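Tisch abfegen mit Handfeger und Kehrblech - so mache ich das nach dem Basteln

Abgelegt unter: Haushalt, Basteln, Kleinkram

Ich hatte im letzten Beitrag über die Papierblumen nebenbei geschrieben, dass ich den Tisch hinterher "schnell abfege", und daraufhin kamen gleich mehrere Nachfragen. Womit denn? Und warum nicht einfach mit der Hand? Und ob man mit dem Besen nicht das Holz zerkratzt? Also gut, dann schreibe ich das eben mal richtig auf. Wer jetzt denkt, dass man über das Abfegen eines Tisches keinen ganzen Beitrag füllen kann: Ich dachte das auch, und dann habe ich angefangen zu tippen.

Was ihr braucht

Einen Handfeger mit dichten Borsten
Ein Kehrblech aus Kunststoff mit möglichst gerader Vorderkante
Einen Becher oder kleinen Eimer für den Abfall
Ein weiches Tuch, leicht angefeuchtet
Ein trockenes Tuch für danach

Das Wichtigste vorweg: Feger und Blech für den Tisch sind bei mir NUR für den Tisch. Ich habe ein zweites Set für den Boden, das hängt im Flur, und die beiden begegnen sich nie. Mit einem Feger, an dem Sand von draußen hängt, kratzt ihr euch wirklich feine Linien ins Holz, und die gehen auch mit Öl nicht mehr weg. Ich spreche aus Erfahrung, leider.

Welches Kehrblech?

Ich habe inzwischen einige durch. Mein erstes war aus Metall, ein richtig schönes Teil von Kirkby, sah am Haken super aus. Auf dem Tisch war es eine Katastrophe, weil die Kante hart ist und man jedes Mal Angst um die Oberfläche hat. Danach kam eins mit Gummilippe von Ustach. Das ist für Fliesen prima, auf Holz bleibt die Lippe aber gern hängen und ruckelt, und dann hüpft alles, was man schon draufhatte, wieder runter. Jetzt nehme ich nur noch schlichten Kunststoff ohne alles. Wichtig ist mir, dass das Blech ganz flach aufliegt und hinten einen ordentlichen Rand hat, sonst schiebt man die Schnipsel einmal quer durch und auf der anderen Seite auf den Boden.

Schaut beim Kauf von der Seite auf die Vorderkante, am besten auf einer glatten Fläche im Laden. Wenn ihr in der Mitte Licht durchseht, stellt es zurück. Verzogene Kanten werden mit der Zeit nicht besser, eher im Gegenteil. Und ein Loch im Griff zum Aufhängen finde ich praktisch, gerade bei wenig Platz. Liegende Kehrbleche werden bei mir immer unter irgendetwas begraben und kriegen dann genau diese verbogene Kante.

Welcher Feger?

Beim Feger mag ich dichte, nicht zu harte Borsten. Drückt mit dem Daumen rein: Sie sollen nachgeben und sofort wieder zurückkommen. Ganz weiche Borsten nehmen Staub gut mit, schaffen aber kein geknülltes Papier, da biegen sie sich nur drunter weg. Ganz harte schießen euch die Schnipsel durchs Zimmer. Ein gebogener Griff ist schön, weil die Finger dann nicht über die Tischplatte schrammen.

Schritt 1: Erst das Große wegnehmen

Bevor ich überhaupt fege, räume ich Schere, Kleber, Stifte und alles, was ich behalten will, komplett vom Tisch. Nicht an den Rand schieben, richtig runter damit! Ich habe früher immer um die Sachen herumgefegt und hinterher unter der Schneidematte noch mal dieselbe Menge gefunden. Große Papierreste, die noch glatt und brauchbar sind, kommen in die Restekiste. Bei mir sind das alle, die größer als meine Handfläche sind, aber da hat jeder seine eigene Schmerzgrenze.

Was zerknüllt ist, bleibt liegen. Das ist jetzt Abfall, auch wenn es hübsches Papier war. (Ich schreibe das vor allem für mich.)

Schritt 2: Becher hinstellen

Klingt banal, spart aber den Weg zum Mülleimer mit dem vollen Blech in der Hand. Ich stelle einen Becher mit weiter Öffnung hinten auf den Tisch, bei Rechtshändern gern rechts, und kippe das Blech da hinein. Ist er zu eng, geht die Hälfte daneben und ihr fegt noch mal. Joghurteimer gehen auch wunderbar. Mein Nachbar Ajith Menon nimmt eine Salatschüssel und schwört darauf, das ist mir dann doch zu viel Abwasch.

Schritt 3: Blech flach hinlegen, Feger in die andere Hand

Das Blech liegt mit der Öffnung zu den Resten hin auf der Platte. Den Griff halte ich ganz leicht angehoben, wirklich nur ein bisschen, damit die vordere Kante satt aufliegt. Viele drücken den Griff nach unten, und dann steht die Kante vorne hoch und alles rutscht drunter durch. Wenn ihr euch nur eine Sache aus diesem Beitrag merkt, dann bitte die.

Die Führungshand bekommt den Feger, die andere das Blech. Ich habe es mal andersherum probiert, weil ich irgendwo gelesen hatte, dass das entspannter sein soll. War es nicht.

Schritt 4: Kurze Züge

Jetzt fegt ihr mit kurzen, ruhigen Zügen auf das Blech zu. Der Feger bleibt dabei am Tisch und wird erst kurz vor der Kante ein kleines Stück angehoben, damit die Borsten nicht zurückschnippen. Leichte Papierkugeln rollen gern weg - die schiebe ich eher, als dass ich sie fege. Borsten dahinter ansetzen, langsam anschieben, fertig. Mit Schwung landen sie sonst hinterm Tisch, und da kommt bei mir keiner mehr dran.

Fangt an der Seite an, die am weitesten vom Blech weg ist, und arbeitet euch ran. Beim Glitzer gilt das doppelt, aber über Glitzer rede ich in diesem Haushalt nicht mehr.

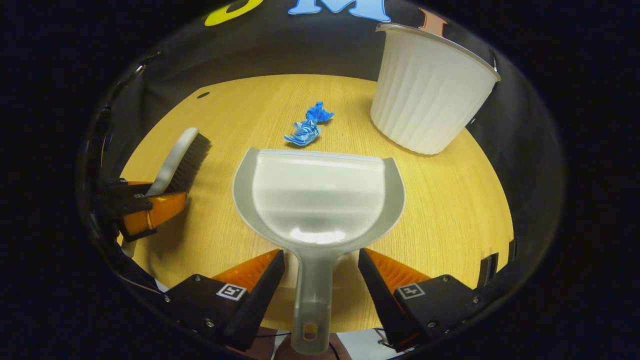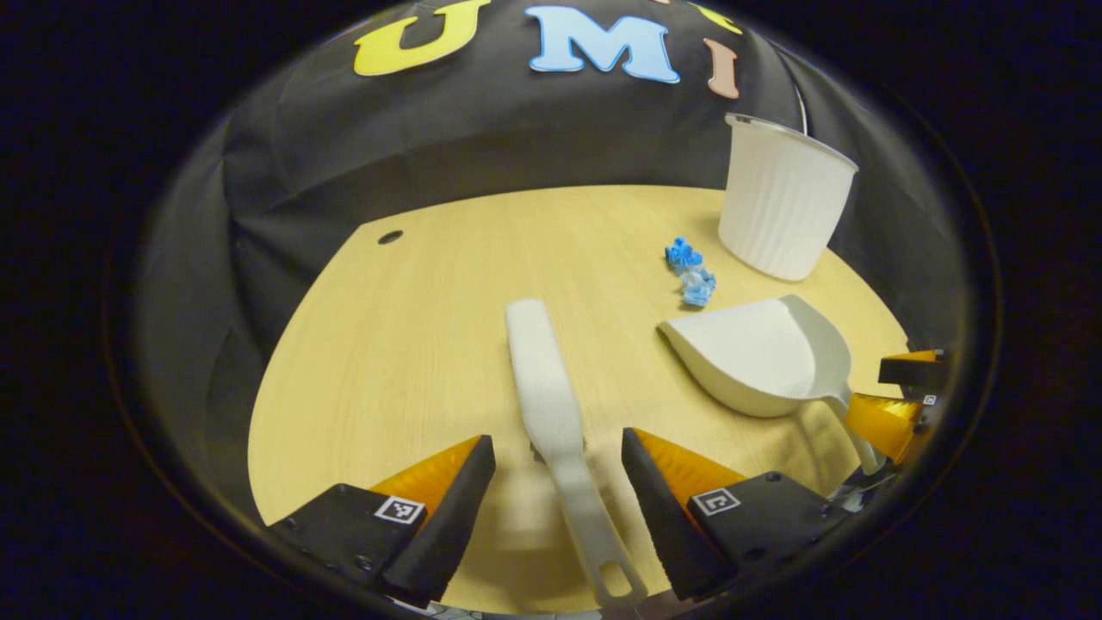
Schritt 5: Die feine Linie

Kennt ihr alle: Man fegt, zieht das Blech weg, und da liegt ein schnurgerader Strich aus Staub. Den bekommt ihr weg, indem ihr das Blech ein kleines Stück zurückzieht, noch mal fegt, wieder zurückzieht, noch mal fegt. Nach dem dritten Mal ist meistens fast nichts mehr da. Alternativ dreht ihr das Blech um 90 Grad und nehmt den Strich von der kurzen Seite auf, das geht bei mir am schnellsten. Den allerletzten Rest nimmt das feuchte Tuch mit.

Schritt 6: Ausleeren und nachwischen

Blech über dem Becher kippen und am Rand einmal sanft abklopfen. Dann die Borsten mit den Fingern ausstreichen, auch über dem Becher. Danach wische ich die Platte mit dem feuchten Tuch in Richtung der Maserung ab und gleich mit dem trockenen hinterher. Bei geöltem Holz bitte wirklich nur nebelfeucht! Wenn Kleberreste da sind, lasse ich sie ganz trocknen und hebe sie mit dem Fingernagel ab, reiben macht es nur größer.

Pflege von Feger und Blech

Einmal im Monat wasche ich beides in lauwarmem Wasser mit einem Spritzer Spüli. Das Blech könnt ihr danach einfach abtrocknen. Den Feger schüttle ich aus und hänge ihn mit den Borsten nach unten auf, dann läuft das Wasser nicht in den Griff. Auf die Heizung würde ich ihn nicht legen, da werden die Borsten krumm. Meine große Waschaktion mache ich immer im Juni, dann trocknet alles auf dem Balkon über Nacht.

Wenn das Papier am Blech klebt

Kunststoff lädt sich im Winter gern auf, und dann hängen die kleinen Schnipsel überall, nur nicht im Becher. Mir hilft es, das Blech vorher einmal mit dem feuchten Tuch abzuwischen und kurz trocknen zu lassen. Das Antistatikspray von Dedness habe ich auch ausprobiert, das roch mir zu stark, und das Tuch tut es genauso.

Nächstes Mal geht es dann endlich um die Restekiste und wie ich die sortiere, das hatte ich ja schon zweimal versprochen. Wenn ihr beim Fegen einen besseren Trick gegen den Staubstrich habt, schreibt ihn mir unbedingt in die Kommentare!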